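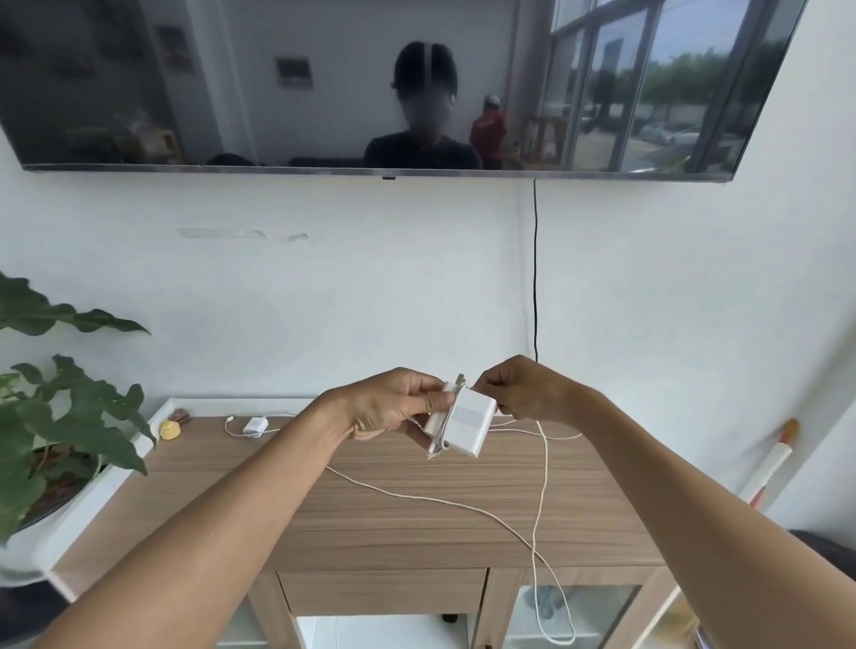 *Charger with its cord wound around it, second one on the cabinet top.*

On 2018-05-07, Sulastri Liew wrote:

> The Peneck arm keeps faulting on the cord-wrap task after 300 cycles or so. Vuorinen says to swap the wrist cable and re-run the Sistel calibration. I plan to do both tonight unless someone objects.

I object, a little. We've swapped that wrist cable 2 times already and the fault came back each time. Why would a third one hold?

Look at how the cord sits in the hands. There's a long loose tail going over the front edge of the cabinet. The Kovel fixture has nothing to hold a tail like that, so every wrap drags it across the edge and the wrist takes the load. I'd bet on that before I'd bet on another bad cable.

Before you open anything up:

- clip the tail to the fixture
- drop wrist speed from 900 to 300
- run 4 short batches and save the torque log from each

If it still faults, fine — swap the cable. But leave the calibration alone until then. Changing both at once tells us nothing, and I don't trust Vuorinen's numbers for the wrist anyway. Did they send the log they based that on?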